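Brinco de filigrana Ansah em prata 925 – modelo Joltham

Ref.: Joltham 85
Categoria: joalharia em prata / brincos pendentes
Disponibilidade: por encomenda
Página revista em 23/10/23

Descrição técnica

O modelo Joltham é um brinco pendente em filigrana de prata 925, composto por uma armação exterior em fio laminado e por um enchimento em fio torcido duplo. A peça é montada e soldada à mão na oficina Ansah. O desenho é de Mariama Asamoah e mantém a estrutura do modelo Vornness, com armação mais estreita e fecho revisto.

O enchimento é feito com dois fios recozidos, torcidos em conjunto e depois passados no laminador até ficarem com secção achatada. O bordo serrilhado resultante dá à filigrana a textura granulada característica. As espirais são enroladas à pinça e colocadas sob ligeira tensão dentro da armação, sem cola nem suporte de fundo. A soldadura é feita com solda de prata em pó e bórax, numa única passagem de maçarico por face.

Características

Metal: prata 925, sem níquel na liga
Comprimento total com gancho: 85 mm
Acabamento: branqueado e escovado, com arestas polidas
Fecho: gancho francês com retentor em silicone, ou mola inglesa
Tratamento de superfície: nenhum na versão base; ródio na versão Estau
Marcação: contraste e marca de responsabilidade no verso da armação
Fornecido em: par 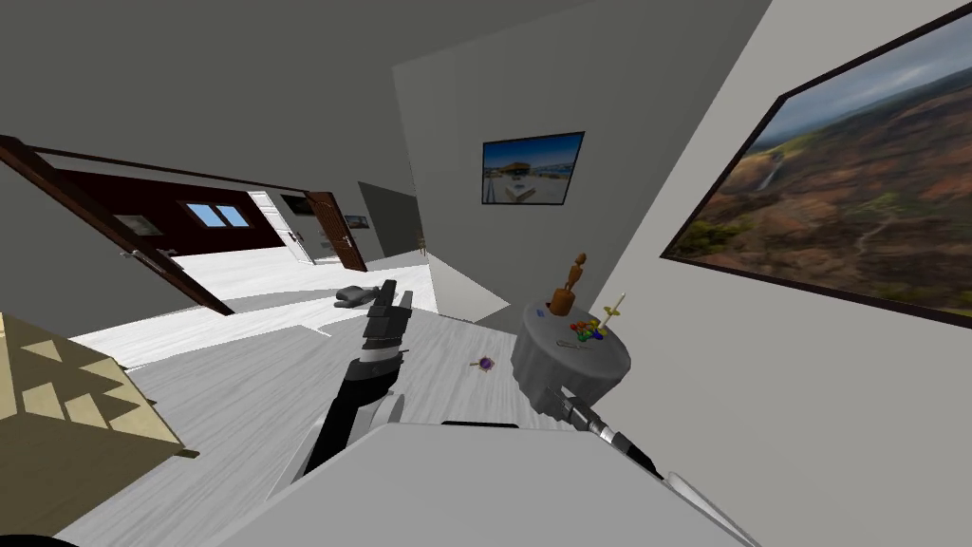 Mesa de apoio redonda com toalha cinzenta e manequim articulado.

Versões

Versão base. Prata branqueada, sem revestimento. O tom é branco mate nas zonas de enchimento e brilhante nas arestas. Escurece com o uso, sobretudo em contacto com perfumes, cloro e lã húmida. O escurecimento é superficial e reversível.

Versão Estau. Banho de ródio aplicado depois do polimento final. O tom é mais frio e uniforme e a resistência à oxidação é superior. O revestimento gasta-se primeiro no gancho e nos pontos de contacto com a roupa. A reposição do banho exige desengorduramento completo da peça e é feita apenas na oficina.

Versão oxidada. Enchimento escurecido com sulfureto de potássio e armação repolida. Não deve ser limpa com líquidos de imersão, que removem a pátina de forma irregular. Qualquer retoque da pátina é orçamentado à parte.

Utilização e ajuste

O gancho é fornecido em fio semiduro e pode ser ajustado ligeiramente com os dedos. Dobragens repetidas no mesmo ponto endurecem o fio e acabam por o partir. Para lóbulos mais espessos recomenda-se a mola inglesa, a indicar no momento da encomenda – a troca posterior obriga a nova soldadura e, na versão Estau, a novo banho.

A filigrana não deve ser comprimida. A armação suporta o manuseamento normal, mas as espirais centrais deformam-se com a pressão de um dedo contra uma superfície dura. Retirar os brincos antes de vestir camisolas de malha aberta, antes de dormir e antes de usar capacete ou auscultadores.

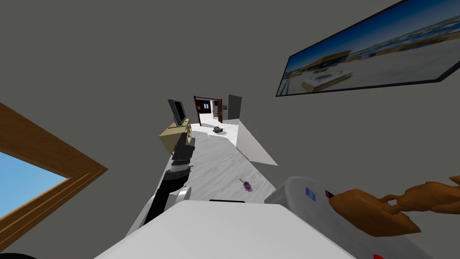
Limpeza e conservação

Na versão base, usar água morna com sabão neutro e uma escova de cerdas macias, trabalhando do centro para a armação. Enxaguar em água desmineralizada e secar com ar frio. O pano de polir só deve ser passado nas arestas; nas zonas de enchimento prende-se ao serrilhado e levanta o fio.

Guardar cada brinco em bolsa individual antioxidante. A bolsa fornecida perde eficácia ao fim de algum tempo e pode ser pedida em separado com a ref. Joltham 85-B. Não guardar com elásticos de borracha, cujo enxofre mancha a prata.

Em caso de espiral solta, não tentar recolocá-la com cola. Os resíduos de adesivo carbonizam durante a soldadura e contaminam a junta, o que em regra obriga à substituição de todo o enchimento dessa secção.

Encomenda e prazos

O prazo de execução é de quatro semanas na versão base e de nove semanas nas versões Estau e oxidada. As encomendas são confirmadas por escrito por Svend Laxdal, com indicação da versão, do fecho e do prazo. Alterações ao fecho são aceites até ao início da soldadura.

Brincos avulsos, para reposição de uma peça perdida, são executados mediante envio do brinco restante. A comparação é feita na bancada por Kwaku Arthur. Diferenças pequenas na distribuição das espirais são próprias do processo manual e não constituem defeito.

Garantia e reparação

A garantia cobre falhas de soldadura e defeitos do fecho. Não cobre deformação por pressão, desgaste do ródio, escurecimento da prata ou intervenções feitas fora da oficina. Para reparação, enviar a peça em caixa rígida, com o número da encomenda e uma breve descrição da avaria, ao cuidado de Korkor Eshun.

Produtos relacionados

Brinco Vornness, prata 925, armação larga
Pendente Joltham, mesma armação, com argola soldada
Bolsa antioxidante, ref. Joltham 85-B
Par de retentores em silicone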